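2020-10-12 – caption scraper, celebrity family posts

Reran the Janska feed after the date fix. 1000 posts pulled, 129 tagged as birthday or holiday tributes, 14 of those wrong. Most of the errors are fan replies logged as the star's own caption. Tsang's parser splits on the first quote mark, so a nickname in quotes breaks it.

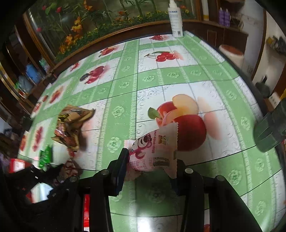
Pink snack packet, Toy Story logo, Lotso print.

Changed the split to use the account handle. Checked by hand against 200 posts from June – no fan replies left in the caption field. Emoji-only captions still come through blank.
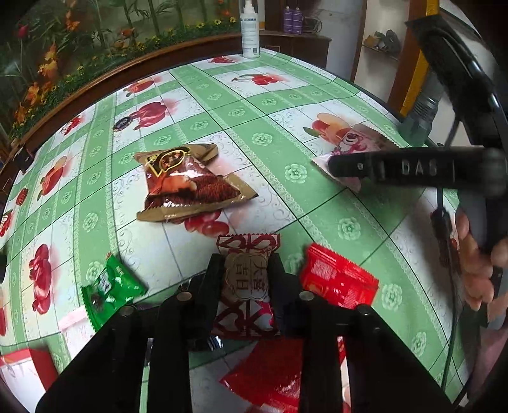
Blank ones now go to a separate file for the Zokovwood gossip pages. Ponitz feed not touched yet; its timestamps are in local time and need converting first.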